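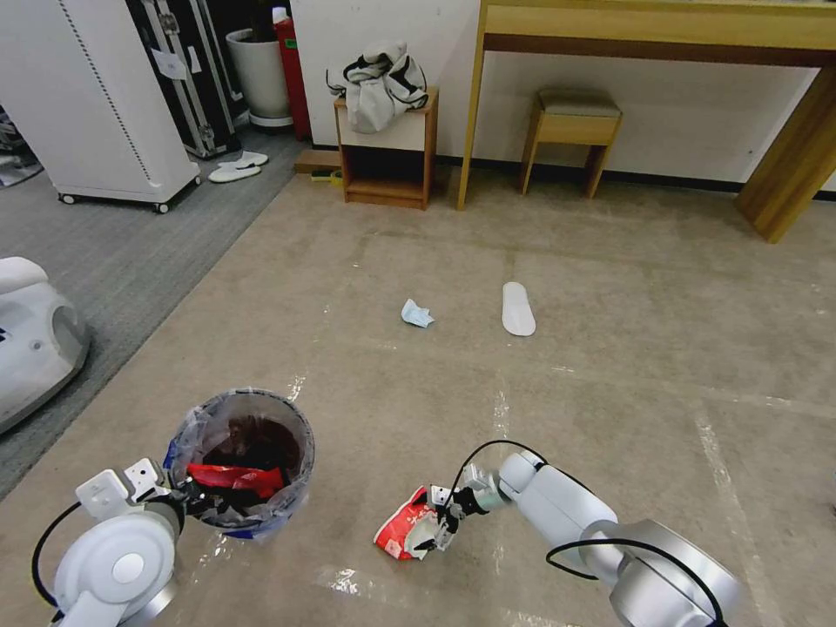 Vanderleia had been waiting since February for the Flalten grippers, and on the morning they went on she talked to them like new puppies. "Gently, gently!" The left one had square little fingertip pads, the right one darker pads, and Jovita Cisneros had put her money on the left. The test was litter, because litter is wonderful – it folds, it slides, it never sits the same way twice. Now the left hand had the bin by its rim, just clear of the carpet, and the right was pinched round a red and white snack wrapper.

"It's got it," said Jovita.

"It's thinking about it," said Vanderleia, but she was already grinning.

The old Zollport pair had managed 87 tries out of 195, and she still had the tally in pencil on the back of a Prado catalogue. She turned to a clean page and wrote Flalten at the top, pressing so hard that the lead broke.

"Pen," said Jovita, holding one out.

"What do I owe you if the left one wins?"

"Lunch. A proper one, with pudding."

Vanderleia took the pen, drew two columns and told the right arm to lift.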